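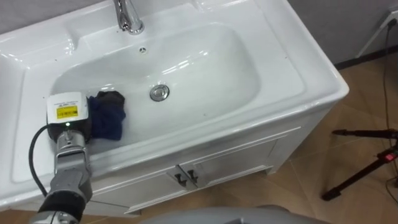

Ticket: Left arm protective stop during basin wipe
Site: Wanby test flat, bathroom
Product: Dreminau two-arm mobile unit
Customer: Trurngate
Opened by: Florante Talavera
Opened: Thu 28 May
Severity: 2
Status: Closed, with one follow-up open

Summary

Left arm goes into protective stop while picking the cloth out of the vanity basin. The stop comes on the approach, before the fingers close. Error on the console is "joint 5 external torque above limit". The right arm is parked during this task and does not report anything. The base does not move.

The same task ran without a stop last week on the same vanity. No one has changed the task file in that time. Software on the unit was updated on Monday.

Steps to reproduce

Drive to the taught position in front of the vanity.
Place the dark blue cloth in the left half of the basin, bunched up, against the side wall.
Start task "basin_wipe" from the top.
The arm comes over the left rim and starts down towards the cloth. Stop occurs within the last part of the descent.

It does not happen every time. If the cloth is laid flat on the basin floor it has not happened at all so far.

Expected: gripper closes on cloth, lifts, wipes basin floor and rim, drops cloth on the counter.
Actual: protective stop, brakes on, arm left hanging over the rim. Gripper light stays green, so the gripper itself does not think anything is wrong.

Safety note

On the second stop the operator released the brakes from the tablet with a hand on the forearm. The arm sagged and the wrist knocked the rim of the basin. No injury, no chip in the basin that I can find. Please treat this as a separate point from the torque fault. The tablet lets you release the brakes with a single press and gives no warning that the arm is unsupported. I have told everyone at Wanby to use the guided retract until we hear back.

-- F. Talavera

Reply from Chowdary support

Thank you for the report. Please send the joint torque log for one run that stopped and one run that did not. Please also confirm:

1. Payload setting for the left tool.
2. Whether the wrist cable has been re-routed or re-clipped.
3. Whether the collision model for the vanity is loaded at start-up.

Do not raise the torque limit to get round the stop. Regarding the brake release, this has been passed to the safety group under its own number and you will be contacted directly.

Update, F. Talavera

Logs attached, one of each.

1. Payload is set to the value on the tool sheet. I reweighed the gripper on the bench and it matches.
2. The cable was taken off and refitted when the gripper was swapped in March. It loops out from the side of the gripper and comes down along the arm. Not touched since then, as far as the log book shows.
3. The vanity model loads. I checked it in the viewer and found the basin rim sitting lower than it should against the point cloud. I do not know if that is new.

In the bad run the torque on joint 5 climbs steadily for the whole descent. There is no sharp step at the end, so I do not think it is hitting the rim. It looks more like something pulling.

Reply from Chowdary support

Agreed, the trace does not look like a contact. A slow rise with wrist angle usually points at the cable. Please run the wrist sweep with the arm raised clear of the counter, once as it is and once with the cable unclipped at the forearm. Keep the speed at the lowest setting and have someone on the stop button.

On the model: the update on Monday changed how fixture heights are read from older map files. The height is now taken from the floor plane and no longer from the base of the robot. If your map was made before the update, the vanity will be placed too low. It needs to be re-saved once from the map editor.

Update, F. Talavera

Both done. Results as follows.

Wrist sweep, cable clipped: torque rises past the halfway point of the sweep and trips at the far end. Repeatable.
Wrist sweep, cable unclipped: flat all the way. No trip.

So the cable loop is too short for the wrist angle the arm now uses. That left the question of why it was fine last week. I compared the planned paths from before and after the update. With the rim placed too low in the model, the planner thinks it has more room on the left side than it does and picks a steeper wrist angle for a bunched cloth. With the cloth flat it still picks the old angle. That matches what we saw, including the runs that were clean.

I would add that the lower rim also means the arm was passing closer to the real rim than anyone intended. The cable stopped it first. I would not want to rely on that.

Map re-saved. Rim in the viewer now lines up with the point cloud along the front and the left. The back edge by the tap is still slightly off but the arm does not go near it in this task.

Update, F. Talavera

Cable work:

Moved the forearm clip one position down towards the elbow.
Let more slack into the loop at the gripper.
Checked that the loop does not catch on the basin rim or the cabinet door handles at full reach. It clears both, though not by much at the handles with the arm low.
Repeated the sweep clipped. No trip. Slight rise at the far end, well under the limit.

Then ran the full task at 80 per cent speed with the cloth bunched up against the left wall of the basin, which was the worst case before. No stops. Repeated with the cloth flat and with it over the drain plug. No stops there either.

One grasp was missed with the cloth on the plug. The fingers closed on the edge of the cap and slid off. The task retried by itself and picked up the cloth on the second go. I do not consider that part of this ticket, and have noted it in the task file.

Reply from Chowdary support

Good. We suggest the following before you close:

Re-save every map on site that was made before Monday, including those for rooms not in use.
Add the clip position to the tool change sheet so that it is not lost at the next swap.
Leave the torque limit at the default of the tool profile.

A check for old map files will be added at start-up in the August release. Until then the unit will load them without a message.

Closing note, F. Talavera

Maps for kitchen, hall and bathroom re-saved and checked in the viewer. Clip position added to the tool change sheet with a drawing. Torque limit was never changed.

Cause: fixture height read wrongly from old map after update, leading to a steeper wrist angle, leading to tension in the gripper cable and a torque trip on joint 5.
Fix: map re-saved, cable re-clipped with more slack.

Trurngate has been told that the left arm is back in use. The cable is due for inspection at the 3,000 cycle service in any case and I have asked for the outer sleeve to be looked at where it bends near the gripper.

Follow-up still open: single-press brake release on the tablet. Guided retract only at Wanby until the safety group replies.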